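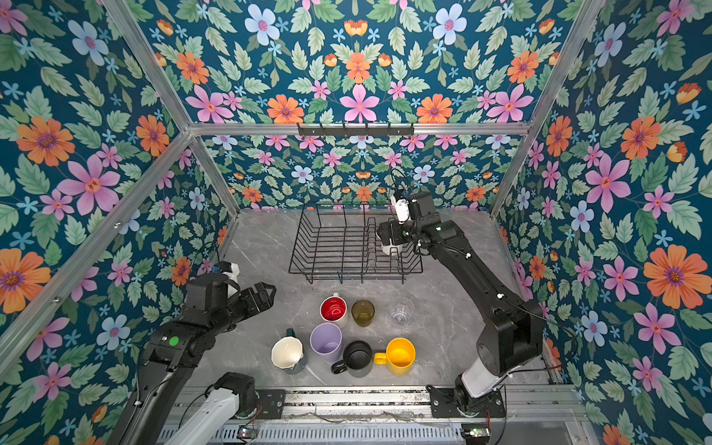

Ivone Mendonça blames the drill bit, and she would like that on the record before we get to the plugs.

"People buy a hundred wall plugs and one bit," she says. "Then they use the bit on 300 holes and write to me about the plugs."

She has answered complaints at Lesine since May, most of them about the Zamow, a nylon plug for plasterboard that comes in packs of 20. It spins if the hole is sloppy – and the hole, she says, is usually sloppy.

Does she use them at home? A pause. "My shelves are on the floor. I'm renting."

She does own a decent bit, which she lent to Genji Kubo and hasn't seen again.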